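Ticket 91: second gripper, budget request
Opened by: Ah-rin Baek
Status: waiting on quote

Monday, 9:40
Great news, the Casteo arm is earning its keep on soft items! I'd love to add a second gripper before December. Urov quotes two weeks, Ditar hasn't answered yet.

Monday, 2:15
Asked Gil for spare finger sets too. We should plan on about 70 for screws and brackets, and I'd happily pay it!

Wrist view with the red piece between the fingers, white cloth behind it and the clear plastic rim further up:
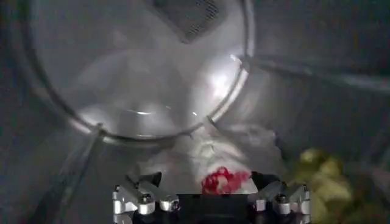
Next steps
Get Ditar's price, then send both quotes to purchasing.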